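Notebook - history of the college, working notes

2026-03-13

Back on the founding chapter for the Jatosholm college history. Spent the morning in the reading room and the afternoon at the desk sorting out what I had copied. Writing it all down now before the weekend or I will have to redo half of it.

The main question is still the founding date. The printed prospectuses all give the year of the royal charter. The faculty roll gives a date two years earlier, when the first lectures in law and surveying were held in rented rooms at Trunarberg. The alumni office uses the charter year and so does the seal. I think the chapter should give both and say plainly which one the college counts from. I do not want to argue for the earlier date in the main text. Put the case for it in a long footnote.

Box 38 was the useful one. It has the minute book of the first teaching board, in poor shape. The binding has come away at the front and the first leaves are out of order. I put them in sequence using the signatures at the foot of each meeting and wrote the sequence on a slip, which I left in the box. Please leave the slip where it is if you pull this box after me.

What the minute book gives us:

The board met in Trunarberg for the first four terms, then moved to Jatosholm. The reason given is the cost of the rooms. The later story about a quarrel with the town does not show up anywhere in the minutes. It may come from the newspaper, which I have not checked for those years.

Three chairs at the start: law, surveying, and natural philosophy. Medicine came later than the 78-page jubilee booklet says. The booklet has it at the founding. The minutes have a proposal for it in the sixth year, refused, and approved the year after that. I went over this twice. The booklet is wrong and its mistake has been copied into the town guide and the college website.

Fees were paid by term and could be paid in grain. There is a page of conversions at the back, in a different hand. Transcribed it in full, see loose sheets.

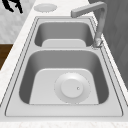 Double-basin sink, view of the front basin and drain.

Library numbers next. The first accession register ends at 3682. The jubilee booklet takes that as the number of books held, but the register was also used for maps, instruments and at least one globe, and the entries skip in places where a page was started by a new clerk. So the real number of books is lower and I can't say by how much without going through line by line. For the chapter I will write that the register ran to 3682 entries and leave it at that.

Student numbers are better. The matriculation list has 425 names up to the year of the merger. Each has a home parish, a father's trade and the subject. The trades would make a good table. Farmers' sons are more common in surveying than in law, from what I saw on a first read, but I have not tallied it and it should not go in the text until somebody has.

Tried loading the parish names into Testa to match them against the old county list. It handled the plain ones and fell over on anything with an abbreviation. The clerk's abbreviations are consistent within a term and then change, so one lookup table will not cover it. Going to make a separate table per clerk. There are five hands that I can tell apart, possibly a sixth toward the end.

Wetik has the scans from last year's run but only at the lower resolution. Readable on screen for the lists, no good for the minute book, where the ink has gone brown and the marginal notes are very small. I have put in a request to have the minute book scanned again. They said May. Until then the only way to check a margin is to go to the reading room.

The merger. I had this down as a simple matter and it is not. The law to join the college with the teachers' seminary was passed in spring, but the two bodies kept separate accounts until the end of the next academic year, and the seminary kept its own head for a year after that. Different sources date the merger from any one of these. The seminary's papers are not with ours. The finding aid says they went to the county archive when the building was sold. Nobody here seems to have looked at them for this project. 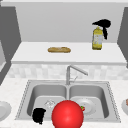
Sink and tiled backsplash, with bread roll and yellow spray bottle on the upper ledge.

Also looked at the question of the name. The college was called an academy in the charter, a college in the minutes, and a high school of sciences in one ministry letter. I would use college all the way through and explain once in the introduction. The older drafts of chapters two and four use academy and will need changing. The index too.

The statutes. We have the second set complete and the first set only as quoted in the board's complaints about it. From those quotations I can rebuild maybe a third of the articles. The two that matter most are the one on electing the rector and the one on examinations. Under the first statutes the rector was picked by the three professors by turns, so in effect they rotated. The second statutes brought in a vote and a fixed term. The change is usually put down to the ministry. Going by the minutes, the professors asked for it themselves - the man whose turn was next did not want the post.

Examinations were oral and open to the public. A fine for noise is mentioned twice.

Problems and loose ends:

The portrait in the assembly hall labeled as the first rector can't be him if the date on the back of the canvas is right. Need the conservation file.

The charter itself. We cite a transcript. The original should be in the state archive and I have never seen a shelfmark for it. Write to them.

Footnotes in chapter one still point to the old box numbers. The boxes were renumbered two summers ago and the concordance is only on paper, in the gray binder on the shelf by the window.

The pension dispute takes up eleven pages of minutes and I have given it one sentence. Probably right for a general history but keep the notes.

To do next week:

Finish the clerk tables, first two hands.
Newspaper for the years of the move to Jatosholm.
Ask the county archive about the seminary papers and whether they need advance notice.
Send the correction about the chair of medicine to whoever keeps up the website.
Reorder the loose sheets. The grain page is on top and should be at the back.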